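4.2 Laying out, stretching and pairing

Socks gave us more trouble than any other item in the Skernham laundry study, and we had better admit early in this section that we did not see it coming. We had set aside a whole month of planning for fitted sheets and hardly an afternoon for socks. By the end of the first June session the proportions had been turned around. Of the 3,521 single socks logged in the household diaries, 939 were recorded by the people doing the laundry as "hard to place," meaning that the person picked the sock up, looked at it, and put it down again before deciding where it belonged.

Most of these were not odd socks at all. Their partners were in the same load, often within arm's reach, and the difficulty lay in telling one nearly identical sock from another. Kairys, working through the diaries at Flarkdale, noticed that people wrote very little about color and a great deal about small marks: a stripe, a bit of contrasting thread, a logo half worn away. A plain sock in a plain pile is slow work, and anyone who has bought six pairs of the same kind on sale and then a seventh from another shop will know the feeling. 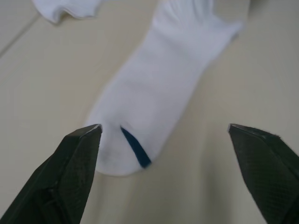

Small marks therefore became the first thing we coded for. Each sock in the table set was given one entry for its main color and a second entry for whatever mark would let a person name it quickly to somebody else across the room. A white sock with a narrow navy stripe at the toe, for instance, was entered under "white" and then "toe stripe," and the second entry did nearly all the useful work. We left out shading and soft gray smudges, which change with the light and with wear, and which two of our coders had at first entered quite happily as patterns. Where the mark was a stripe we also noted its width and whether it stayed visible when the sock was rumpled, for a stripe that disappears into a fold is not much help to anyone.

The second matter was the layout. In the diaries people described two broad habits. Some dug through the pile for a partner each time they picked up a sock, while others spread everything out first – on a bed, mostly, or on the sofa if the bed was taken – and only then began to match. We followed the second habit for the table set, with socks laid in a loose row across the middle of the table, a basket at the right for what had been dealt with, and the near edge kept for the sock in hand. The everyday things toward the back of the table were left where they were. Household surfaces are seldom bare on laundry day, and clearing them would have given us a tidier table than any of the diarists had.

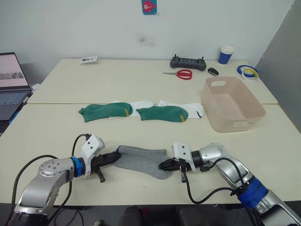 Figure 6. A gray sock drawn out along the near edge of the table, its cuff a darker gray. Green socks with yellow accents and white socks lie behind it; the basket is empty.

Stretching the sock flat before judging it was a step we had not written into the protocol. It came from the diaries, where 146 entries mention pulling, smoothing or "giving it a tug." A sock fresh from the load is usually shorter than it should be and bent at the heel, and two socks of the same make can look like different sizes until both have been straightened. Taking hold of cuff and toe and drawing the two apart settles the question of length quite well. It also turns up the marks described earlier, so that one small movement serves two purposes. We later added it as a step of its own, between picking up and matching. 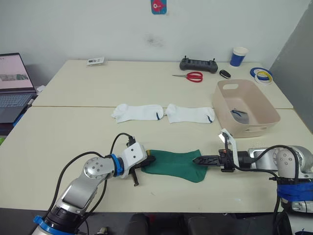

Figure 7. A dark green sock held at both ends. Two white socks with thin dark blue stripes near their openings lie side by side beyond it, and a dark gray sock with a blue stripe is in the basket.

A difficulty remains with the basket, and we have not fully solved it. Several diarists dropped single socks into the basket while waiting for the partner to appear, and some used the same basket for finished pairs, which meant a second round of sorting later on. In the coding we kept "in the basket" apart from "paired," and we would urge others working with the Floketum diary sheets to do the same, as the printed form offers only one box for both.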